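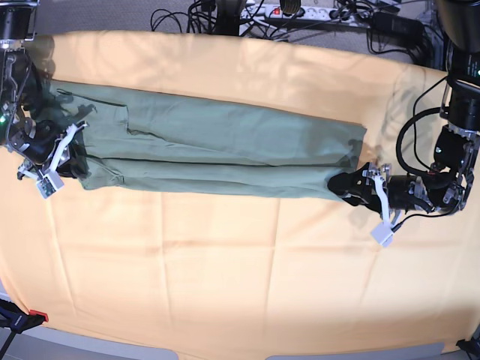
Olive-green pants on the peach cloth, folded lengthwise.

I own one good pair of pants and I've been folding them wrong since college. I know this now thanks to Hanneke Verschueren, who took one look at the crease running down the front of my left shin when I sat down with her in August and said, "Oh, you're a front-to-back person." Which, fine, I am! Or I was.

Hanneke spent years folding stock for Brindon, a small clothing shop, and these days she teaches laundry and mending evenings under the name Kurnier. Her classes run 90 minutes, and the first half of that goes to pants. I asked her if that isn't a lot of pants.

"People want to get to fitted sheets," she said. "Everybody asks me about fitted sheets. But how often do you wash a fitted sheet? You've got pants in every single load."

Her way of doing it starts with the surface. She likes a big cloth spread over the whole work area, in a color that doesn't match anything you own, so the edges of the garment show up. Peach is her favorite for greens and navy. She doesn't iron the cloth, by the way, and when I asked about the fold lines she laughed at me. "You're folding on it, you're not eating off it."

Then one leg goes on top of the other, seam on seam, with the waistband at one end and the two leg openings stacked at the other. Take hold of both ends and draw them apart a little before you do anything else. "A little," she repeated, because I'd apparently made a face. "You're taking the slack out. If you yank, the top leg slides off the bottom one and you've got that overlap all the way along, and you start over."

I tried it while she watched. The pocket was my problem. I'd left the lining bunched up inside, so there was a lump right where the first fold wanted to go, and she made me reach in and smooth it flat with my fingers. Then hems up to the waistband, and in half once more. It took me two tries, and the second was decent – she said "decent," and I'm keeping it.

We got talking about where people do their folding, and she has opinions there too. Beds are too soft, kitchen counters are always a bit greasy, and she's seen plenty of folks do it standing in a hallway with the shirt pinned under their chin. She'd like everyone to have a proper table and to leave it set up, even if it's only a desk on the days you're not doing laundry.

And she wants you to look under it.
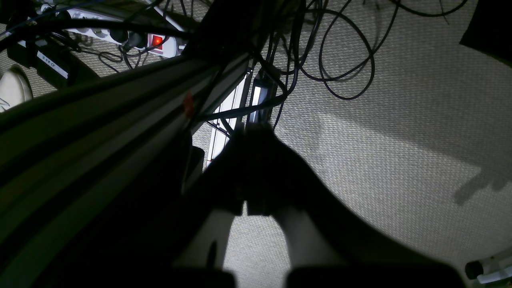 "The top gets all the attention," she told me. "Then you drop a sock and it lands in a nest of wires." She's fine with a power strip on the floor, she just wants it where you can reach the switch, with the cords gathered to one side. Woven carpet gets her approval as long as it's vacuumed, though she's firm that a clean pair of pants that has touched the floor goes back over the arm for a good shake.

I asked if her own closet looks like a store. It doesn't! Her sister-in-law, Hashini Samarakoon, once opened it looking for a coat and closed it again without a word. "I fold beautifully," Hanneke said, "and then I put things away badly. Those are separate skills. Ask me about the other one in a few years."

Before I left she had me do the pants one more time, without help. I forgot the pocket again.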